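Old tower revival, worth the bother?

tudach_shed
Grabbed an old desktop off the hard rubbish in January and finally got the side off it last night. It's a Dell board, no CPU in it, and the previous owner left the cabling in a right state. Plan is a cheap file box for the shed so I can stop paying for cloud storage. Been quoted 144 bucks for a used processor, cooler and a pair of memory sticks from Katiyar Computers, which seems steep to me?

vosach77
144 is robbery for gear that age. Try the tip shop at Gurnby, they had a bin of pulls last time I was in and the bloke let me have 3 sticks for the price of a coffee. Any photos of the inside? Hard to say what'll fit without seeing the board.

tudach_shed
Ok, two photos.
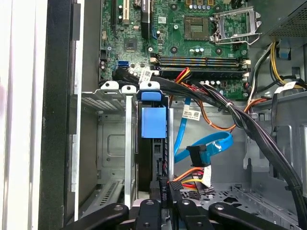
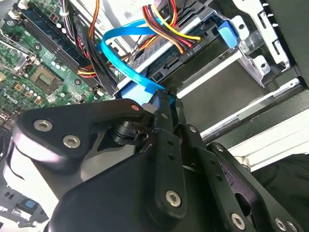

I haven't got a model number yet, the sticker on the outside is worn to nothing. Main thing I want to know is whether to keep the old SATA leads or bin the lot and start fresh. The blue ones feel a bit stiff but I can't see any cracks.

solder_and_tea
Keep them! SATA leads either work or they don't, and stiff ones settle down once you've routed them properly. I'd get the big bundle of black cable out of the middle first though, tie it back against the drive cage and you'll have twice the room to work in (and a lot less swearing).

vosach77
Disagree, sorry. A flaky lead on a file box is exactly how you lose your photos. They're a couple of dollars each, just replace them. I had one drop a drive out of a mirror for weeks before I twigged.

solder_and_tea
Fair enough, but a new lead can be dodgy too. Check the error count on the drive after a week and swap it if it's climbing. And mind the pins while that socket's open, put the cover back on if you've got one.

tudach_shed
No cover, so I've cut a bit of card to go over it for now. Will ring the tip shop about a processor. What about the power supply, would you trust it?

kettle_on_again
I'd run it for a file box with 2 drives, sure. Blow the dust out of the grille, outside if you value your lungs. If it hums or smells funny, chuck it.

vosach77
Nope, new PSU. Old ones take the drives with them when they go.

solder_and_tea
At this rate you'll have him buying a whole new computer mate

tudach_shed
Ha, the budget is almost gone already. Going with new leads, old PSU, and a backup on the USB drive. Will post again once I've got a processor in it.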